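December 21, 2025

Rules day! I have been looking forward to this one all month (I know how that sounds). Yolanda Salazar and I finally sat down with the handling sheet for the snack table and went through it line by line, with the arms set up next to us so we could argue about the real thing and stop arguing about the paper.
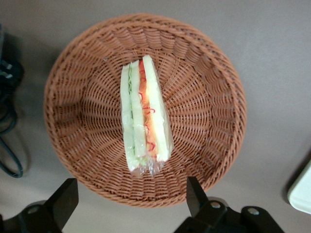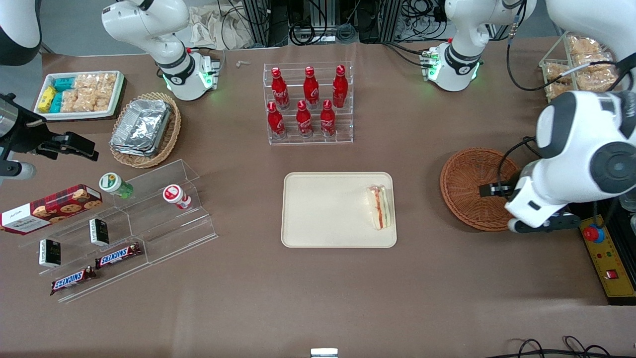

The wrapped sandwich: in the basket in the first picture, on the cream tray in the second.

The sheet began life at Kindero and was plainly written for boxes. Boxes are easy. A sandwich in film is soft, shiny and lopsided, and the old line "grip at the centre" says nothing about which way the bread lies. We spent ages on it and I loved every minute. Our new wording: fingers open wider than the food before coming down, close on the bread and leave the twisted end of the film alone, and stop at first contact instead of squeezing to a set width.

Yolanda also wants a rule for baskets. A rim is higher than it looks when you come in from the side, so she has written "clear the rim first, then go across". Simple, and it goes in. I added one for the two arms: only one of them over a basket at a time, the other waits on its own side.

Then the emergency stop. The Andine version had it on page four, after the cleaning notes! It is now line one. Whoever runs the table must be able to reach the red button without leaning past an arm, and they press it before putting a hand in to straighten anything. No exceptions for "just a quick nudge" — I am the worst for that and have promised to behave.

We still disagree on how many runs a rule needs before we call it settled. I said 100, she said 1000, and we have put 1000 in pencil. Bottles and foil trays can wait until January, when the Guzmán sheet should be ready to compare with ours.

Must remember to number the pages before I send it to her.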